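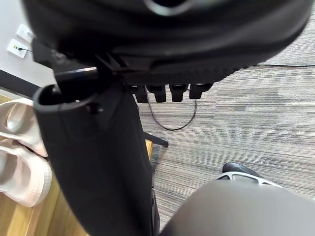 Bríd Breathnach told me the floor is where all the trouble is. Tables are fine, tables are practically cheating, and any group of teenagers with a decent arm and a few free afternoons can get it to pick a block up off a table. Put the same arm down by the chair legs and the cables, though, and you find out what you've really built!

I hadn't even gotten my coat off when she said this. I'd come to Meltness to talk about the robotics club at Barreto High, which I'd heard about from a reader (thank you, you know who you are) and which has been working since last fall on a robot that fetches dropped things. Pens, keys, hearing aid batteries, the TV remote. The robot is called Skodevura. I asked what it means and got three different answers from three different kids, one of which was in a made-up language with its own grammar, so we'll leave that one alone.

Breathnach teaches physics during the day and has run the club for six years. She talks fast and she draws while she talks, on whatever is closest. By the end of our conversation she'd filled the back of my parking receipt with arrows.

I started with the obvious one, which was why floors.

"My mother," she said. "She's eighty-three and she lives alone and she's sharp as anything, but she can't bend down. So things fall and they stay down there until I come over. I mentioned it in class, just as a story, and one of the kids put her hand up and said, well, couldn't it be a robot? And I said sure, and then I went home and thought, oh no, now we have to do it."

There are 18 students in the club this year, up from last year, and she splits them into crews. One crew has the base, the part with wheels. One has the arm and gripper. One has what they call eyes, meaning the camera down at the wrist and all the software that makes sense of what it sends back. The last crew is called homes, and I'd never heard of a robotics team having one of those, so I made her explain it.

"Homes goes out and looks at where people live," she said. "They fill out a sheet. What's the flooring, does it change partway across the room, is there a lip, where do the cords run, what's under the desk. Then they come back and we set up something just as annoying in here."

I loved this. I've been to a lot of student competitions, and I've seen a lot of very clean white arenas with a line of black tape down the middle, and I don't live in one of those. I live with a phone charger that's always somewhere it shouldn't be.

I asked what was on the sheets that surprised her.

"Cords! I knew there'd be cords, but I didn't know how much of the year would be cords. A thin black cord hanging down in a loop from under a seat, the robot has to decide if that's the thing it came for, or part of the chair, or something it can drive over. And it can't drive over it. It'll get wrapped up in the wheels, and then you're asking somebody who can't bend down to come and untangle your helpful robot."

Black on black is the other one, she said. Office chairs are the worst offenders. The padding is black, the base is black, half of what people drop is black, and down low there's not much light to help you sort one from the other. The eyes crew spent most of the winter on it. They tried a lamp on the gripper, and that helped with some fabrics and made shiny plastic worse. They tried getting the arm to look at the same spot twice from two angles and compare, and that's the version they've kept, though it's slow.

How slow, I asked.

"Slow enough that you'd go make tea." She laughed. "But my mother's current system is waiting until the weekend, so I think we come out ahead."

The other headache is the place where one floor meets another. Wood to carpet is the one they practice most. The base crew (this is a crew of four, and they are very loud, and I liked them a lot) showed me how the wheels behave when one side is on planks and the other is up on carpet. Skodevura pulls to the side. It's a small pull, you'd hardly notice it in something that only had to cross a room, but the arm is out in front and by the time you get to the fingertips it's enough to miss a pen completely. They correct for it now using the camera. Before that they had a system of counting wheel turns, and one of the boys told me, with real grief in his voice, that he'd written that code himself and it was beautiful and it was wrong.

Then there are shoes. I brought this up myself, picturing my own hallway. Does it know not to grab them?

"It has opinions about slippers," Breathnach said. "Soft edges, a big opening, it's a very inviting shape for a gripper. For a while it would go for a slipper over anything else in the room. So now there's a list of things it's allowed to see and leave alone. Slippers, feet, the cat."

Feet being the important one there. There's a rule in the workshop that if you're standing in the robot's area while it's powered on, somebody else has a hand on the stop button, and you keep your shoes on. I watched a student get sent out of the taped area for talking to a friend and forgetting the button. No fuss was made about it. She went and stood by the sink for a minute, and then she came back and did it right.

I wanted to know about money, because readers always write in to ask. The club gets 2,000 dollars a year from the school, and the rest is whatever they can scrounge. The motors were in a storage closet. The wheels came off a cart. The gripper's outer shell has been redesigned more times than Breathnach wanted to tell me, and the reason it's rounded now is that the square one kept hooking itself on chair legs.

"You want nothing on it that can catch," she said, drawing a corner on my receipt and then crossing it out hard. "If it bumps something, fine. Bump and slide off. A kid in the arm crew said it should be shaped like a river rock, and that was the whole design brief from then on."

They do keep one big number, and it's on the whiteboard by the door in green marker. It's the count of practice pickups since they started logging, and the afternoon I visited it stood at 916. They log everything, the misses too. Each try gets a line with what the object was, what the floor was, what was in the way, and one sentence in plain words from whoever was running it. I was allowed to flip through the notebook and I'd have happily stayed there all evening. "Got the key but also got the rug." "Would not let go." "Perfect!!! no one was watching." "Thought the chair was a wall, which, fair."

I asked whether the kids like the logging or just put up with it.

"They hated it until about November," she said. "Then two of them had an argument over whether the gripper was worse on carpet, and they went and looked it up in their own notebook, and it settled it. Since then I don't have to nag. Well. I nag less."

Who won the argument? She wouldn't say, but a girl at the soldering bench raised her hand without turning around.

The big date on the calendar is the Kunport meet in May. It's a regional thing for high school teams, and it's scored out of 100 points, with a chunk for the written report and a chunk for how you handle questions from the judges and the rest for what the machine does in front of everyone. Barreto has gone before with other projects. Last year's was a sorting arm, and it did fine, somewhere in the middle, and then the van wouldn't start and they all got home after midnight.

This year's trouble is that the Kunport floor is a gym floor, bare and flat all the way across. So they're bringing their own. The homes crew is packing up carpet tiles, a power strip, a chair, and a pair of somebody's old slippers, and they've written to the organizers for permission to lay it all out in their demo space. When I visited they hadn't heard back.

"If they say no, then we'll run it on the gym floor and it'll look easy," Breathnach said. "And I'll be furious, and the kids will get over it before I do."

I asked her what she'd tell another teacher who wanted to try this, and she put the pen down for the first time. Start with one object, she said, and one room. Put the camera low early on, and have the students look through it before they write a line of code, lying on their stomachs if they have to, so they get used to how big a chair is from down there. And get a good vacuum, because wheels pick up hair like you wouldn't believe.

Then I asked if her mother had met Skodevura yet.

"She's seen a video. She said it was very nice and could it do the top shelf."

The arm crew has already started a page in the notebook for that. I've asked them to let me know how Kunport goes, and if I hear anything I'll put it in the comments under this post.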